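Shared Workroom at Panagiotou: Frequently Asked Questions

Last updated in November by Sidra Paracha

Is the open plan really better than separate rooms?
We were told it would be. The sales talk from Plistari, who drew up the layout, promised "natural collaboration." What we got is one big room where everyone can hear everyone. It suits people who work on their feet and talk as they go. If you need to write or take long calls, book one of the 2 small rooms down the hall and don't let anyone talk you out of it.

Does the daylight mean we can leave the ceiling lights off?
Some members think so. I don't. The windows are at the back, and by 4 p.m. in winter the front half of the room is gloomy. Turn on what you need. The last person out switches everything off, including the round lights over the shelving, which get forgotten more than any others.

Why is there a cloth on the table?
To protect the top. Whether it does is another matter. A cloth will save the surface from scratches, but it won't stop a spilled coffee and it does nothing at all for heat. Please don't solder, glue or cut on it. If the cloth slides around, straighten it before you put anything down. 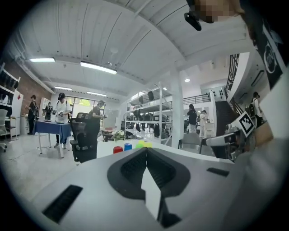 People also ask if they can claim a table by leaving their things on it overnight. They can't. Anything still out at closing time goes into a box by the door, and Sobia Gilani empties that box at the end of the month. She has heard every excuse.

Can I use the shelf on the brick wall?
For light items, yes. I have yet to see a wall shelf that people didn't overload sooner or later, so we ask you to keep heavy gear in the cabinets. The shelf isn't personal storage either. Put your name on what you leave there, and expect to be asked about it after 19 days.

Can I drill into the brick?
No. A previous tenant did, and we paid for it. Removable hooks don't hold well on rough brick, whatever the package says. Use a freestanding rack.

Are the office chairs any good?
They're fine for an hour or two. I wouldn't spend a full day in one. Members have brought in their own - that's allowed, as long as the wheels are soft. Hard wheels leave marks on the tile.

What about the floor?
It's pale tile. The brochure called it "easy care," and it's easy to mop, but it shows every scuff and it's cold in the mornings. Wear real shoes. Kurance cleans twice a week, and they don't move your bags or cables to do it.

Is it noisy?
Yes. Hard floor, brick, a lot of glass. Bitureck quoted us for sound panels and claimed we'd notice a "dramatic" change. The price was $2000 and they couldn't point us to a room like ours where it had worked, so we passed. Bring headphones.

How many people can use the room at once?
The limit on our lease is 47. I think it would be miserable long before that. If it feels too full to walk between the tables, it is, and you can ask at the desk about moving your booking.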